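Gramell Street

Gramell Street is a half-hour soap set in the made-up harbor town of Fasness, and if you grew up in our house you did not talk while it was on. I've kept this entry for the fan encyclopedia going through three redesigns, so forgive me if I sound like a fan in places. I am one!

The show airs 2 nights a week and has reached 1,458 episodes as of 28 November 2025. It's made at the Banau lot, where the street itself is a real outdoor set with a slope to it (the actors complain about the slope in every interview I've ever read). The interiors are in a shed next door, which explains why the bakery is so much bigger inside than it looks from the road.

Setting

Most of the action happens on one block. You've got the Anchor, the bakery, the taxi office, the laundromat and a row of 9 houses that run uphill to the chapel. Number 4 has burned down twice. The harbor gets talked about constantly and shown hardly ever, apart from the big wedding and funeral weeks, when they take the whole cast out to the coast and everybody's hair goes sideways.

The Longo family

You can't explain Gramell Street without the Longos. They run the bakery, they own the building the taxi office is in, and at one time or another they've fallen out with every household on the block. The grandmother was meant to be in for 2 weeks as a grumpy customer who sent back a pie. Viewers loved her, so she stayed, and by the end of that first year she had a surname, three grown sons and a secret.

The secret was the deed to the bakery, which she'd won in a card game. I still think that's the best reveal the show has done, mostly because it comes out over the washing up, with no music under it at all.

The ferry storyline

New viewers always ask about this one. The middle Longo son left on the Fasness ferry in episode 113 and was declared lost, and for years his mother set a place for him at the table on his birthday. Then he walked into the Anchor and ordered a sandwich. The writers have given two different explanations of where he'd been, and they don't match. Fans call the first one the lighthouse version and the second one the bigamy version. I'm a lighthouse person, but the bigamy version is what the current scripts go by, and I've had to edit the character pages to say so (through gritted teeth).

The slow-burn poisoning plot that came afterward is more divisive. It ran far too long, if you ask me, and the taxi office manager as the culprit was guessed on the message boards within days. The courtroom week that finished it off is terrific though, and people who skipped the middle months have told me they followed it just fine.
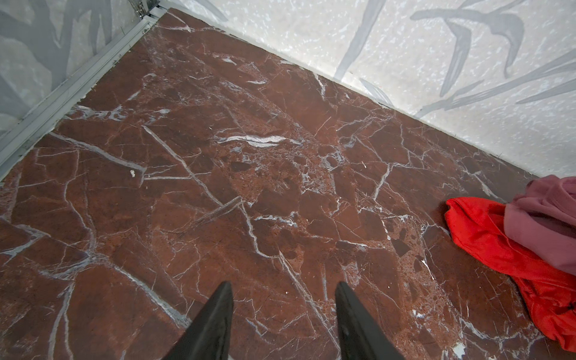 Theme tune and titles

The tune is a slow accordion waltz, and it has been re-recorded twice. The second recording added drums. So many people wrote in that the drums were gone by the next season, and the closing credits went back to the old version completely. The opening shot of the gulls on the chapel roof has never been replaced, even though the chapel got a new roof in the story.

Repeats and missing episodes

Early episodes turn up in the afternoons, usually out of order. A handful from the first season only survive as home recordings, with the picture wobbling all over the place and somebody's weather forecast stuck on the end. If you're starting from scratch, I'd begin with the pie episode and go on to the card game. Leave the Christmas specials until you know who everyone is, since half the jokes in them are about people who'd already left.

See also: Longo family tree; The Anchor (pub); List of Gramell Street weddings; Fires at Number 4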